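Préparer une équipe à l'arrivée d'un poste automatisé : la marche à suivre

Mis à jour en juillet
Rubrique : Organisation du travail

Ce guide s'adresse aux chefs d'équipe et aux responsables d'atelier qui doivent intégrer un bras automatisé à un poste tenu jusque-là à la main. Il reprend la méthode suivie chez Lorkora, sur la ligne de préparation de petits colis, avec un bras Thygesen et le logiciel de suivi Fluller. Le choix du matériel n'est pas traité ici, voir notre page sur les appels d'offres.

Avant de commencer

Prévoyez 4 semaines entre l'annonce à l'équipe et la première heure de production. Chez Lorkora, le premier calendrier en comptait deux et il a fallu le refaire. Il vous faut :
- la liste des gestes du poste, écrite avec ceux qui le tiennent ;
- un local à part pour les essais, avec des prises en nombre suffisant ;
- un interlocuteur chez l'intégrateur, joignable par téléphone pendant les heures d'équipe ;
- un accord écrit sur l'affectation des opérateurs après la mise en route.

Étape 1. Relever les gestes

Passez une journée complète au poste, prise et fin d'équipe comprises. Notez ce que fait l'opérateur, y compris ce qui ne figure pas sur la fiche : redresser une étiquette, écarter un carton humide, prévenir le quai quand un format manque. Ces gestes sont souvent oubliés dans le cahier des charges et reviennent ensuite sous forme d'arrêts machine.

Sur la ligne de Lorkora, la fiche officielle tenait en une page. Le relevé en a donné trois. Faites-le relire par les deux équipes, celle du matin et celle de l'après-midi, qui n'ont pas forcément les mêmes habitudes.

Étape 2. Trier ce qui part et ce qui reste

Classez chaque geste dans une colonne : confié à la machine, gardé par l'opérateur, à décider après essais. Ne cherchez pas à vider la troisième colonne tout de suite. La saisie des articles souples y est restée jusqu'à la fin des essais, puis elle est revenue aux opérateurs.

Indiquez aussi les gestes nouveaux. Réarmer le bras, vider le bac de rebut, répondre à une alerte Fluller : tout cela prend du temps et doit apparaître dans la charge de travail. Une alerte traitée en une minute paraît négligeable tant qu'on ne sait pas combien il y en a par équipe.

Étape 3. Annoncer le calendrier et les affectations

Réunissez l'équipe avant la livraison du matériel. Donnez dans l'ordre le poste concerné, les dates, ce que deviennent les personnes qui le tiennent, et la classification retenue pour les nouvelles tâches. Si un point n'est pas tranché, dites-le et donnez la date à laquelle il le sera.

Remettez le tout par écrit. Les questions de prime et d'horaires arrivent en général le lendemain, quand chacun a relu la feuille.

Étape 4. Enregistrer les gestes et faire les essais

Les démonstrations se font avec des pinces tenues à la main. Réservez des séances courtes, 20 minutes au plus, suivies d'une vraie pause : les poignets fatiguent plus vite que prévu, et une démonstration faite par quelqu'un de fatigué sera à refaire. Faites tourner les participants et comptez ces heures comme du temps de production.

Fixez un objectif par format d'article. Nous avions retenu 200 démonstrations pour le premier format, et le dossier complet en contenait 994 à la clôture. Tenez un registre simple avec l'heure, le format et les incidents. Rangez les câbles le long d'un mur avant chaque séance et gardez libre le passage vers la porte.

Précisez à l'avance ce qui est filmé, qui peut voir les images et combien de temps elles sont conservées. Cette note doit être affichée dans le local. Les images servent à régler la machine et ne doivent pas être utilisées pour évaluer les personnes.

Étape 5. Démarrer à cadence réduite

Gardez le poste manuel en parallèle pendant la première période. L'opérateur doit pouvoir reprendre la main sans demander l'autorisation. Inscrivez-le dans la consigne de poste et faites l'exercice au moins une fois par équipe.

Faites un point à 14 h, au changement d'équipe, sur les arrêts de la matinée. Ne regardez pas seulement le nombre de pièces : notez qui est intervenu et ce que cette personne a dû laisser en attente.

Étape 6. Revoir la fiche de poste

Au bout du premier mois, reprenez le relevé de l'étape 1 et corrigez-le. Si la surveillance du bras occupe une part importante de la journée, elle doit figurer dans l'intitulé et dans la formation. Prévoyez un remplaçant formé pour chaque équipe, congés compris.

Local d'essais, avec les pinces à main

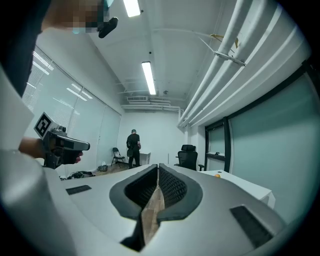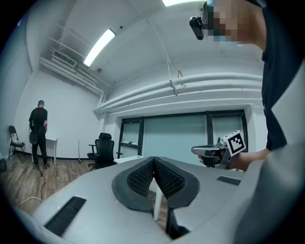
Benedita Pinheiro nous écrit qu'à l'entrepôt Dustetard, les étapes 1 et 2 se sont bien passées, mais que la sixième n'a jamais eu lieu. Les opérateurs y surveillent deux bras avec une fiche de poste qui parle encore d'emballage manuel, et les alertes ne sont comptées nulle part. Elle conseille de fixer la date de révision dès la réunion d'annonce et de la faire inscrire dans l'accord écrit. Elle demande aussi si quelqu'un a réussi à faire reconnaître ces tâches dans la classification, et sur quelle base.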